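Progress report, Willa cell
Period: January
Prepared for: Satti program office
Prepared by: Naheed Sial, Grilville workshop

Summary

The Willa cell is in operation again after the maintenance stop, and the marker-based calibration is now a part of the normal morning work. In this period we finished the service of the arm mounting, we replaced the old calibration sheet with a flat board, and we repaired a fault in the gripper cable which had disturbed us since the autumn. Of the tasks in the work plan, two are closed and one is still open. The open task is the automatic check of the gripper offset, and I explain the delay below.

The spending is inside the budget line for maintenance. I ask for one small change, which is described at the end.

1. Mounting and base

When we stopped the cell, we first checked the bolts at the base of the arm. Two of them had lost their torque. This is not dangerous at the speeds we use, but it gives a small movement when the arm stops quickly, and this movement was going directly into our position error. We cleaned the contact surfaces, tightened all bolts again in a cross pattern and marked each one with paint, so that a turned bolt can be noticed without a tool. After 110 hours of operation the paint marks were still in line.

The level of the table was also measured. It was lower at the front, and we corrected it with shims under the front feet. I would like to repeat this measurement each time the cell is moved, even if it is moved only for cleaning the floor. In the past we did not do it, and I believe some of the strange results in the last report come from this.

2. Gripper cable

The fault was known to your office from my previous report: the gripper sometimes did not answer, and the control program stopped with a time-out. We had suspected the gripper electronics and we had already asked Fonex for the price of a new unit. Before ordering, we exchanged the cable between the arm and the control box. With the other cable the fault did not return. When we opened the old one, we found a broken conductor close to the plug, where the cable had been bent too strongly.

The new cable has a larger bending radius and a strain relief. The order for the new gripper unit was canceled in time and no fee was charged. I have added the cable to the list of parts which we inspect by hand every month.

3. Calibration with markers

This was the largest part of the work. Before the stop, we calibrated by driving the arm to several points on a paper sheet and reading the difference by eye. The result depended on the person, and the paper did not stay flat.

Now we use a board with four printed markers as the fixed reference for the table. The cup and the block have markers of their own, so their position can be found from the camera and compared with the position that the arm reports.
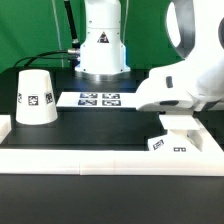

Willa cell with the reference board at the center of the table, the marked cup at left, and the gripper over the marked block at right.

The procedure is as follows. The operator puts the board in its place and starts the camera program. The program must find all four markers before it continues. Then the block is measured with the gripper open, the arm moves to it, and the block is measured again after closing. The difference between the two measurements shows us how much the gripper pushes the block when it closes. The cup is used in the same manner, but it is more difficult, because its surface is curved and a marker which is turned away from the camera gives a poor angle. For this reason we accept a cup measurement only if one marker is facing the camera well.

We recorded 1,618 measurements in this period. Of these, 58 were rejected by the program. I looked through the rejected ones myself, and most have the same cause: a reflection of the ceiling light on the print, so that the program cannot read the edge of a marker. We lowered the exposure of the camera and the number of rejections went down in the last part of the period. A matte print would be a better solution than the exposure, and it is a part of my request.

The error which remains at the center of the table is small and stable. At the corners it is larger, above all at the right front corner, where the arm has to reach close to the border. We do not yet know if this comes from the camera lens or from the arm itself. To separate the two causes, we will repeat the measurement with the camera in a second position.

4. Delayed task: automatic offset check

The plan said that the cell should check the gripper offset alone every morning and refuse to start if the value is out of limits. The measuring part of the program works. What is missing is a safe reaction. In the present version the program stops the arm in the place where it is, and if the fingers are near the table at this moment, the operator must move the arm by hand. I do not want to give this to the operators. The arm should first go up, then to its parking position, and only then show the message.

The delay has one more reason, and it is my responsibility. I planned this task in parallel with the cable repair, and both needed the cell at the same hours. I estimate 3 more weeks for writing and testing.

5. Care of the cell from now on

A short maintenance sheet hangs beside the control box. Every morning the operator wipes the table and the markers with a dry cloth, looks at the paint marks on the base bolts and runs the board check. Every month we inspect the cables, clean the gripper fingers and make a copy of the calibration files on the workshop server. Alcohol must not be used on the printed markers. We tried it on a spare print and the black color became gray.

The sheet was used by two operators who had not taken part in the repair. They could follow it, but both asked what to do if the board check fails a second time. This line was missing and I have added it: leave the arm parked, write down the message and call the workshop.

6. Request

The money that was reserved for the new gripper unit is free now. I ask for your permission to use a part of it for a second reference board with matte print, a new set of matte markers for the cup and block, and one spare cable of the new type. The offers are attached to the financial table. The rest would stay in the maintenance line.

If the permission comes before the next planning call, we can have the parts installed together with the offset check, and the cell has to be stopped only once.

Naheed Sial
Grilville workshop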